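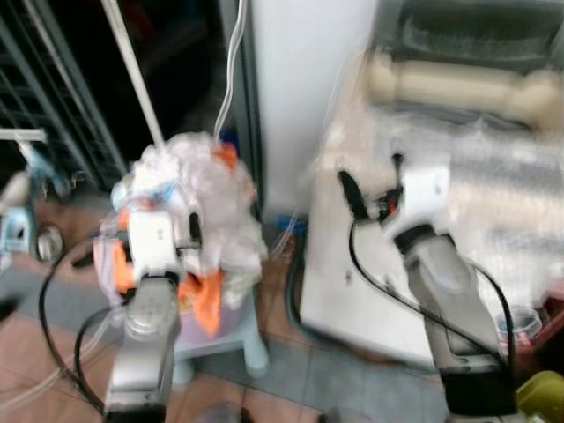

Home Guides Reviews Forum
2 min read

Setting up the Lendier two-arm kit for laundry

Pull up a low stool, pile your clothes on it and park the arms close enough that both grippers can reach the middle (mine took 4 tries, so be patient with yourself!).
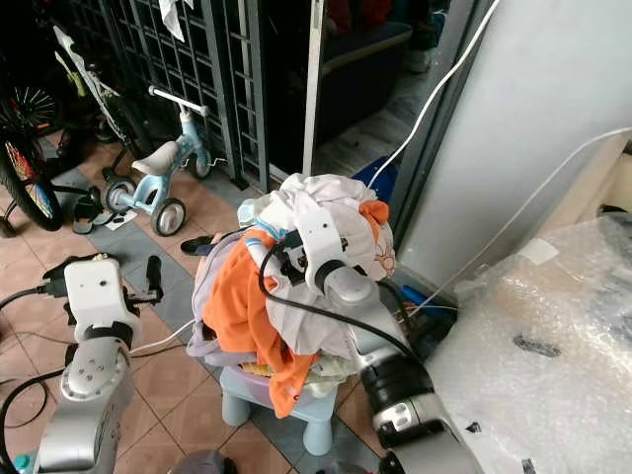 Gerd Engelhardt wrote in to say he runs his Lendier at half speed for the first 5 picks, and that the stock grip setting is too strong for thin shirts.

I'd go along with that. Open the grip menu, choose Soft, and save it for both arms before you start a run.
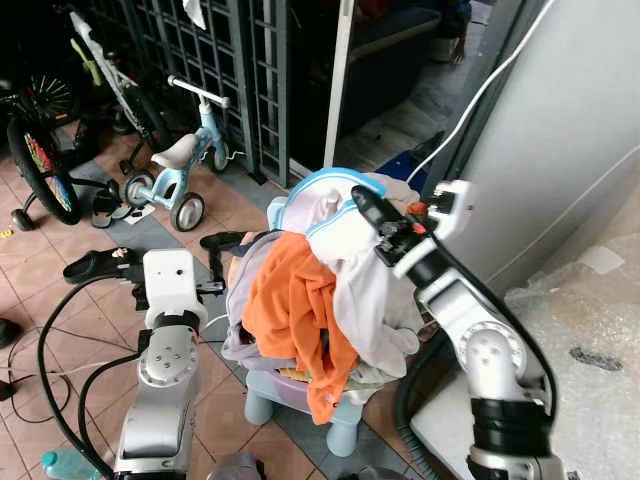
Then let one arm do the picking while the other waits, and swap them over once you're comfortable.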